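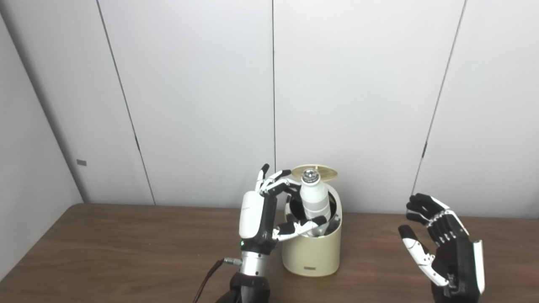 Getting the bottle out of the tube: a month on the grasp planner

I said in the last post that I would write up the container work once it had settled down. It hasn't settled down, but I have enough notes that if I leave it any longer I'll forget which bits mattered.

The task is a white bottle with a metallic cap standing upright in a round cream container with a hinged lid. The left hand has to go in past the rim, get hold of the bottle, lift it straight up and put it on the table. We picked it in January because it sounded like a small step up from picking the same bottle off the bare tabletop, which had been working well. It was not a small step.

What the old planner did

The old planner was a sampler. Take the point cloud, fit a cylinder to the object, generate a set of hand poses around the cylinder, throw away the ones that collide, and score what's left. On an open table you end up with plenty of good poses, and it hardly matters which you choose.

Inside a container nearly all of them collide. I ran the sampler with 2,000 candidates on a typical view and 133 survived the collision check. Most of those were fingertip grasps on the neck, right under the cap, with the rest of the hand hanging well above the rim. They are legal poses. They are also bad ones, because the neck is short and the bottle swings as soon as it clears the bottom.

My first reaction was to raise the number of samples. That made it slower and gave me more neck grasps.

Allowing contact

Muchen Jiang looked at the plots and asked why touching the container counted as a collision at all. I didn't have a good answer. It counted because the collision checker only had one kind of contact, and it had been written for tables and walls.

So we split contact into classes. Each body in the world model now carries a label: forbidden, tolerated or wanted. The bottle is wanted. The table and the wall panels behind it are forbidden. The container rim and inner wall are tolerated, with a penalty that goes up with predicted force. The lid is tolerated as well, but with a much steeper penalty, as I don't trust my model of the hinge.

The change to the code was small. The change to the results was not. The planner started to find poses where the thumb goes across the opening and presses low on the bottle while a couple of fingers curl over towards it from the other side. The index finger often has nothing to do, so we let it stay extended and out of the way. I had a lot of trouble with that at first, because the scoring function rewarded every finger for being near the object, and the index kept trying to squeeze into a gap that wasn't there. There is now a term that lets a finger opt out at no cost. I should have had that from the start.

Perception inside a dark hole

The inside of the container is dark and the depth there is poor. From the head camera we get the bottle's shoulder, neck and cap, some of the rim, and the lid at the back. Below the rim there are a few scattered points and a lot of nothing.

The old pipeline treated missing depth as free space. This is fine on a table. In a container it means the planner believes it can put a knuckle through the wall.

Sihan Feng rewrote this part. The segmentation now gives us the rim as an ellipse, and we fit a circle to it in 3D and extrude downwards to the table plane. Anything inside that cylinder that we haven't seen is marked as unknown, and unknown has its own cost. The bottle is extended downwards in the same way, from the shoulder, using the radius there. That assumes the bottle is straight-sided, so it won't carry over to odd shapes, but it's good enough for this one.

The metallic cap was a separate nuisance. It reflects, so the depth on it jumps about from one reading to the next, and the fitted axis of the bottle would wobble with it. We now leave the cap out of the fit altogether and use only the shoulder and neck. The wobble went down straight away.

The lid gave us one more bug. Seen from the head, it is a thin disc tilted up behind the bottle, and for several days the segmentation was calling it part of the bottle. The fitted object came out with a large flat hat. Sihan fixed it by requiring the surface normals to agree with a single axis, which the lid's do not.

Control once the hand is in

The arm runs under impedance control, and we had one stiffness setting for the whole motion. Going in, you want it soft, so that brushing the rim moves the hand and leaves the container where it is. Coming out, you want it stiff along the vertical and soft sideways.

We split the motion into phases, each with its own stiffness matrix:

Approach: medium everywhere, stop a short way above the rim.
Insert: soft sideways, medium vertical, with a force limit.
Close: thumb first, then the opposing fingers, wrist held soft.
Lift: stiff vertical, soft sideways.
Place: medium again, release on contact with the table.

Thumb first matters more than I expected. If the fingers close first they push the bottle against the thumb side of the wall, and then the thumb can't get down beside it. With the thumb already pressing, the fingers have something to close against. Jianhua Lü worked this out by replaying logs at quarter speed for most of an afternoon, and I owe him lunch.

Going from one stiffness matrix to the next in a single tick makes the wrist kick. We blend over a short window now. I tried a clever scheme that kept the stored energy constant during the blend, spent too long on it, and went back to plain linear interpolation, which looks the same on the plots.

The other hand

The right hand does nothing in this task. It hovers open over the table and waits. I'd like it to steady the container, and the hooks are there in the planner, but two hands means two sets of contacts to reason about and a much bigger search. Parking it turned out to need some attention too. Its first parking spot was inside the head camera's view of the rim for certain arm poses, so it is now parked out to the right. There is a visibility cost on the parking pose, which simply counts how much of the region of interest the hand would hide.

Tooling

We use Studier for logging and replay. It is our own tool, named by Ostap Stelmakh, and its main job is to line up joint states, camera images, planner output and finger forces on one timeline. Until this month the planner only logged the pose it chose. Now it logs the top 8 candidates with the score broken down by term, and you can click on any of them and see the hand drawn over the camera image at that moment.

This was two days' work and has saved far more than that. The finger opt-out bug was obvious within minutes of having the breakdown on screen. I had been guessing at it for a week from the total score.

Ostap also added a "why not" query. You drag the hand model to where you think it should be, and it tells you which constraint rules the pose out or which terms make it score worse. About half the time the planner is wrong and the other half I am – usually I've put the wrist somewhere the forearm can't follow.

Where it stands

Planning time is down, mostly because tolerated contacts leave us with more usable samples and we can stop early. I'm not going to put a success rate here, as we changed things between almost every batch of trials and the number wouldn't mean anything. A proper set of runs with the code frozen comes next.

Known problems:

The lid is modelled as fixed at whatever angle we see at the start. If the back of the hand pushes it, the model is wrong from then on.

The force penalty on the rim was tuned by hand for this container. A lighter one would probably slide.

If the bottle is leaning, the extrusion leans too, and the bottom of it can poke through the modelled wall. At the moment we clip it, which is a bodge.

Calibration between the head camera and the left wrist drifts over a long session. Guoqing Fan has a routine that re-estimates it from the hand's own outline whenever the hand is in view, and I want to get that merged before the frozen runs.

The contact labels are set by hand in a config file for each object. Muchen wants to predict them from the segmentation class. I think that's right in the long run, but I'd like to see the hand-written ones hold up on a second container before we start.

The branch is called kuddale, if you're on the team and want to try it. You'll need to rebuild the collision meshes first, and the old config files won't load without the new label field.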